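What the shelf-picking budget really buys

The equipment request for the next half year is in, and it comes to one arm, one gripper and a surprising amount of groceries. Those of you who assumed the arm would be the hard part to get past finance have never tried to claim for 400 bags of snacks.

The short version: we are going with the Verkance arm on a twelve-month lease. Narnik quoted a purchase price that was fair, for a machine we would then have to love forever. The lease costs more per month and lets us hand the thing back if the gripper can't cope with soft packaging, a subject on which both sales teams went a little quiet. Boxes and cans, wonderful. Bags, they would like to schedule a follow-up call.

Bags are what most of the mock store is stocked with, so bags are the test. The lease doesn't start until October, and until then the work is human hands, shelves and shopping carts. We have 232 recorded picks in good order and want 3,009 before the arm is uncrated. (The target came out of Bernach's spreadsheet. Several of us have asked about the nine.) Recording time is therefore the largest line in the plan after the lease itself, and it should be. An arm that arrives before its data is a coat rack with a service contract.

Smaller lines, for those who read this far down:

Gripper fingers, soft, three spare sets. They wear out, and the supplier ships from far away at a leisurely pace.

Shelving. The Mansour units stay. Please stop asking for the nicer ones.

Snack stock, replaced monthly. A bag that has been handled 70 times no longer behaves like a bag on a store shelf, and we would be teaching the arm to shop for antiques.

Floor power and cable covers. Cheap, dull, approved.

Still open is whether we pay for Verkance's installation week or do it ourselves. Doing it ourselves saves money on paper - so did the last one. If you have a view, send it before the lease papers are signed, preferably with a number attached.

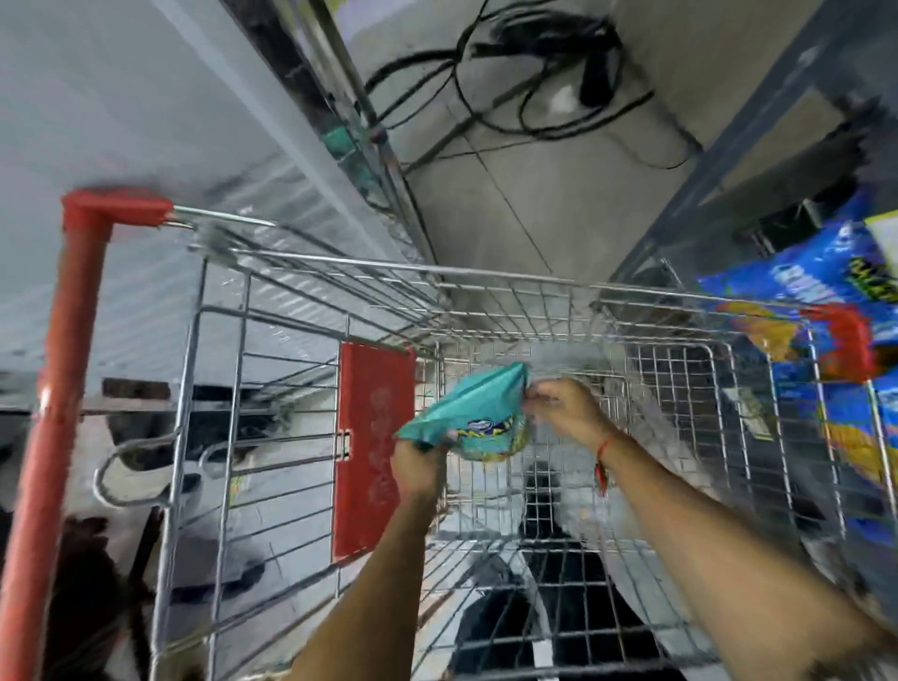
Snacks over the cart, by hand for now.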